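오래된 집 고치는 얘기 좀 길게 풀어봅니다. 타래 깁니다. 중간에 밥 먹으러 갈 수도 있어요ㅋㅋ

이사 온 지 얼마 안 됐을 때 잠깐 썼다가 지운 적 있는데, 그때 물어보신 분들이 꽤 있었거든요. 외국에서 오래된 집 사면 진짜 그렇게 힘드냐고. 네. 힘듭니다. 근데 재밌기도 해요. 둘 다예요.

위치는 브레넘(Brernham)이라는 작은 동네고요, 집은 지은 지 61년 됐습니다. 저희 엄마는 사진 보시더니 "마당은 좋네" 하고 한참 말씀이 없으셨어요. 마당만 칭찬하셨다는 게 포인트입니다.

제일 먼저 손댄 건 벽지였어요. 거실 벽지가 갈색 바탕에 커다란 꽃무늬였는데, 이게 처음엔 귀엽거든요? 일주일 살면 안 귀여워요. 밤에 화장실 가다가 꽃이랑 눈이 마주치는 기분 아시나요

그래서 모서리를 살짝 뜯어봤는데 밑에서 또 벽지가 나왔습니다. 이번엔 초록 줄무늬. 그 밑에는 노란색. 고고학 발굴하는 줄 알았어요 진짜로

물 뿌리고 기다렸다가 헤라로 밀면 쭉 벗겨진다고 영상에서 그러잖아요. 저희 집 벽지는 그 영상을 안 본 모양이더라고요. 손톱만큼씩 떨어집니다. 손톱만큼씩!!

결국 스팀기를 빌렸어요. 옆집 페렌츠 아저씨(Ferenc Dudás, 문패에 이렇게 적혀 있어서 저도 이름 쓰는 법을 배웠습니다)가 창고에 하나 있다고 해서요. 물통에 미지근한 물부터 넣으라고 세 번 강조하시길래 시키는 대로 했습니다.

스팀기 쓰실 분들 팁: 긴팔 입으세요. 제가 반팔 입고 하다가 팔꿈치 안쪽을 데었습니다. 머리 위쪽 벽 할 땐 물이 팔 타고 줄줄 내려와요. 고무장갑 손목을 한 번 접어두면 거기 고입니다. 별거 아닌데 삶의 질이 달라져요

벽지 다 떼고 나니까 이번엔 벽이 울퉁불퉁. 미장은 제가 할 수 있을 줄 알았거든요? 작은 방 한쪽 벽을 해봤는데 지금 그 앞에 책장 놨습니다. 네 그렇게 됐습니다ㅎㅎ

나머지는 사람 불렀어요. 미장하시는 분이 책장 쪽을 물끄러미 보시길래 제가 먼저 "거긴 괜찮아요" 했습니다. 더 안 물어보셨어요. 좋은 분이세요.

그다음이 바닥. 카펫 밑에 원목이 숨어 있는 로망 다들 있으시죠? 저도 있었어요. 있었습니다. 과거형.

카펫 걷었더니 합판이요. 합판에 누가 연필로 치수 적어둔 것만 잔뜩. 근데 그 글씨체가 너무 단정해서 그건 좀 좋았어요. 숫자 4를 위가 꽉 막히게 쓰는 분이었나 봐요. 덮기 전에 폰으로 찍어뒀습니다.

바닥재는 룬디코(Lundico)라고 시내 나가는 길에 있는 가게에서 골랐습니다. 샘플 조각을 집에 가져가게 해주는 데라서요. 매장 조명에서 볼 때랑 집에서 볼 때랑 색이 완전 다릅니다. 매장에선 꿀색이었는데 집에 오니까 당근색이었던 애도 있어요. 꼭 가져와서 아침에도 보고 저녁에도 보세요

그리고 샘플은 발로 밟아보세요. 손으로만 만지면 몰라요. 저는 맨발로 올라서서 양치도 해봤습니다. 남편이 뭐 하냐고 해서 바닥 고른다고 했더니 자기도 옆에 올라왔어요. 둘이 손바닥만 한 판때기 위에서 한 발로 서서 양치를

창문 얘기도 해야 되는데 이건 아직도 화가 나서... 물 한 잔 마시고 옵니다

왔습니다. 창문은 9개를 맞췄는데 그중 하나가 거꾸로 왔어요. 손잡이가 반대편에 달린 거죠. 업체는 호건(Horgan)이라고, 전화는 친절해요. 전화만 친절해요. 다시 만들어서 보내준다더니 8월이라고 합니다.

그래서 지금 욕실 창은 열 때마다 몸을 이상하게 꼬아야 돼요. 춤추는 사람처럼요. 근데 사람이 무서운 게 벌써 적응했어요. 새 창 오면 오히려 헷갈릴 것 같음

창문 주문하실 분들한테 하나만요. 도면에 "안에서 본 모습"인지 "밖에서 본 모습"인지 적혀 있나 보시고, 없으면 직접 크게 쓰세요. 빨간 펜으로요. 저는 이제 모든 도면에 크게 씁니다. 심지어 장 보는 목록에도 쓸 기세예요

블라인드는 롤론(Rolon)에서 샀고 만족합니다. 설치도 쉬웠어요. 다만 거실 건 제가 치수를 5밀리 크게 재서 오른쪽이 살짝 뻑뻑합니다. 올릴 때 끼익 소리 나요. 고양이가 그 소리만 나면 도망가는데 미안하다 진짜

아 고양이 얘기 나온 김에. 공사할 때 고양이 어떻게 했냐고 물어보셨죠. 제일 조용한 방에 화장실이랑 밥그릇이랑 제 헌 스웨터 넣어주고, 작업하시는 분들 계신 동안은 문에 종이 붙여놨어요. "고양이 있음, 문 열지 마세요." 그랬더니 다들 더 보고 싶어 하시던데요ㅋㅋㅋ 점심시간마다 문 앞에서 이름 부르심

중간에 무너진 순간도 있었어요. 페인트 칠하다가 통을 발로 찼거든요. 통째로. 흰색이었고 비닐을 깔아놨으니 망정이지... 그 자리에 주저앉아서 좀 울었습니다. 페인트 때문에 운 건 아니었던 것 같아요. 그냥 그날이 그런 날이었어요

그날 저녁은 아무것도 안 하고 라면 끓여서 마당에 나가서 먹었어요. 페렌츠 아저씨가 담 너머로 보시더니 아무 말 없이 토마토를 몇 개 올려놓고 가셨습니다. 라면에 토마토 넣어 드셔보신 분? 생각보다 괜찮아요

돈 얘기 궁금하시죠. 자세히는 못 쓰는데 처음 잡은 예산은 잊으시는 게 마음 편합니다. 저희는 엑셀 시트를 하나 만들었다가 나중엔 시트 이름을 "현실"로 바꿨어요. 원래 시트는 "희망"이고 지금도 안 지우고 놔뒀습니다

그리고 순서! 순서 진짜 중요해요. 전기 → 배관 → 미장 → 칠 → 바닥. 저희는 칠을 먼저 하고 나서 콘센트 하나 더 뚫자는 얘기가 나와서 새로 칠한 벽을 다시 깠습니다. 누가 말을 꺼냈는지는 밝히지 않겠습니다. 저예요

콘센트는 생각한 것보다 더 다세요. 침대 양쪽, 복도, 신발장 옆. 청소기 충전할 자리를 깜빡해서 지금 청소기가 거실 한복판에서 자고 있습니다. 손님들이 다 한 번씩 쳐다보세요

이제 남은 게 주방인데요. 여기가 제일 오래 걸리네요. 상판 색 가지고 남편이랑 냉전 중이거든요. 저는 밝은 단색, 남편은 점박이. 남편 논리는 "부스러기가 안 보인다"예요. 아니 안 보이는 거랑 없는 거랑 같냐고요

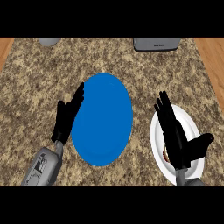 점박이 화강석 상판, 3D 렌더링. 베이지에 갈색 점

보다 보니 좀 정이 들어서 큰일이에요. 어릴 때 외할머니 댁 싱크대가 딱 저런 계열이었거든요. 거기서 할머니가 만두피 밀고 저는 옆에서 밀가루로 그림 그리고. 이런 걸로 설득당하면 안 되는데

의견 주실 분들 환영합니다. 단 남편 편드실 분은 조용히 마음속으로만 부탁드려요ㅋㅋ 남편도 이 계정 봅니다. 여보 안녕

주방은 조명도 아직이에요. 지금은 천장에 알전구 하나 달랑. 설거지할 때 제 그림자가 싱크대를 딱 가려서 그릇을 감으로 닦습니다. 다음 날 낮에 보면 밥풀이 그대로 있어요

댓글에 "다시 하라면 할 거냐" 있어서 답합니다. 벽지만 빼고요. 벽지는 다시는. 누가 꽃무늬 벽지 세 겹짜리 집을 공짜로 준대도 저는 생각 좀 해볼게요

"직접 한 것 중 제일 뿌듯한 거"는 현관문이요. 사포질하고 짙은 초록으로 칠했는데 우체부 아저씨가 색 예쁘다고 해주셨어요. 그 말 듣고 하루 종일 들떠서 한국에 있는 동생한테 전화까지 했어요. 동생은 새벽이었고요... 미안

공구 추천도 물어보셨는데 비싼 거 말고 무릎 보호대 사세요. 무릎 보호대요. 바닥 일 하고 나면 알게 됩니다. 저는 너무 늦게 사서 계단 내려올 때마다 소리 내요. 블라인드랑 화음 맞음

오늘이 2026년 6월 13일 토요일인데, 원래 계획은 복도 걸레받이 마저 붙이는 거였거든요. 근데 날씨가 너무 좋아서 마당에 의자 내놓고 이거 쓰고 있습니다. 걸레받이는 내일의 제가 합니다. 내일의 저는 아직 모릅니다

마당은 손도 못 댔어요. 풀이 무릎까지 와요. 그래도 구석에 누가 심어놨는지 모를 작약이 피어서 그건 꺾어다 물컵에 꽂았습니다. 엄마 말씀이 맞았어요. 마당은 좋네

욕실 타일 얘기는 따로 쓸게요. 줄눈 색 고르다가 또 싸운 얘기까지 하면 너무 길어져요. 이제 밥 먹으러 갑니다. 오늘은 비빔국수요!

아 맞다 스팀기 어디 거냐고 계속 물어보시는데, 하도 오래된 거라 상표가 다 지워졌어요. 아저씨한테 여쭤보고 알게 되면 여기 밑에 달아둘게요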